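Wenjie Su
16 June 2023

Thread on the Altcombe tram and bus collision this morning. I ride this line to work and was two stops back when it happened. I'll add to this as I hear more.

A tram heading into town hit the back of a bus where Chong Street crosses the tracks, a little after the morning rush began. Both were carrying passengers.

Paramedics treated 30 people. 5 were taken to the hospital. A paramedic at the stop told us most of it was bruises, sore necks and a couple of broken wrists. No deaths.

The bus driver was walking around and talking to police when I got there on foot. I did not see the tram driver.

Trams are stopped between Levia and Alley. Replacement buses are running from the Levia side. I waited 40 minutes for one and it was full, so give yourself extra time or walk if you can. 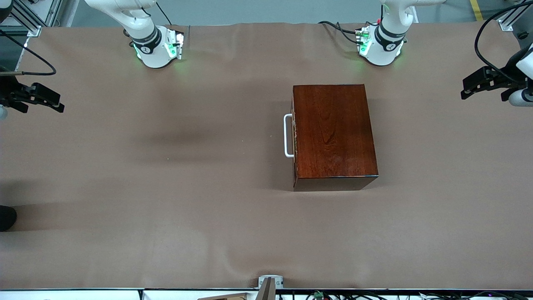

Two arms, one long table, one dark wooden box.

Cause is not known yet. People near me were saying the signal was out. Others said the bus had stopped on the tracks behind a delivery van. I did not see either of those things, so please don't quote me on it.

The crossing was last in the news in January, when a car was clipped there. No one was hurt that time. The city said then it would look at the signal timing. I have not seen anything published.

A petition asking for a barrier at Chong Street had 2,058 names when I checked at lunch. It was started after the January crash.

Update: the bus has been towed. The tram is still on the crossing with a crew working on the front end. Chong Street is closed to cars in both directions.

Update: the operator's notice now says trams will be back for the first run tomorrow. Tickets for the closed stops are good on any bus until then.

If you were on board and left something behind, the notice says to ask at the Levia ticket office. It closes at 7.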